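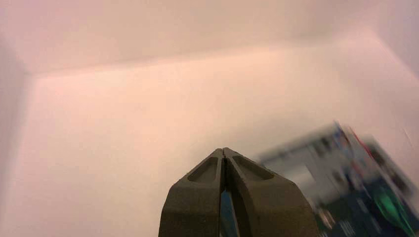 Seraina Lehner asked after the last session why a town should pay for a dead writer's house when the books are in every library. Her question is a fair one to begin with, and most of these notes are an attempt to answer it.

Unit 2: Writers' houses and who keeps them

Reading for this unit: the chapter on author museums in the course pack, and the two short council papers from Drarkcombe. Bring both to the seminar.

1. Terms

A birthplace is a house where the writer was born. The writer may have left it as a baby. A residence is a house where the writer lived for a longer time. A work site is a place where known texts were written, which can be a rented room or a shed. Visitors tend to treat all of these alike, and so do many guidebooks. Funding bodies usually don't, and an application that mixes them up will be sent back.

Furnishings are described as original (owned by the writer and kept in the house), returned (owned by the writer, but brought back from somewhere else) or period (of the right age only). Labels in the rooms should say which.

2. The Drarkcombe case

The poet Ingeborg Lanz rented the upper floor of a house in Drarkcombe and wrote her last two collections there. After her death the furniture was split among relatives and the floor was let again. The building later went up for sale, and the town council had to decide whether to buy it.

Three positions came up in the debate:

– Buy the whole building and run it as a museum.
– Buy only the upper floor and lease it to a writers' group for a small rent.
– Put up a plaque and spend the money on a new edition of the poems.

The council chose the second. A petition with 2,752 signatures had asked for the first. Remo Nägeli, who wrote the council's paper, argued that a museum of empty rooms would draw visitors for one season. Pirmin Fuchs replied in the local paper that the rooms would stay empty as long as no one was paid to look for the furniture. Read both and note where they disagree about facts and where they only disagree about what matters.

The lease runs for 50 years. The group must open the study to the public at set times and may not change the windows or the stairs. The rest of the floor is used for readings and for a visiting writer, who stays through February when the house is closed to the public.

3. Points for comparison

Rernstead took the museum route with a novelist's residence. It has good returned furniture and a full-time curator, but the reading room holds very few people, so events take place in the school hall. Admission pays for part of the heating. Tiago Morais's report on the house (in the course pack) is useful on running costs – less so on the novelist, whose dates he gets wrong on the first page.

4. For the seminar

Write 140 words on one of these and hand it in at the start:

Should a house be kept if none of the contents survive?

Who should have a say in the lease: the heirs, the town or the writers who will use the rooms?

What would a plaque in Drarkcombe need to say to be accurate?

Use the terms from section 1. Quotations from the council papers need a page number.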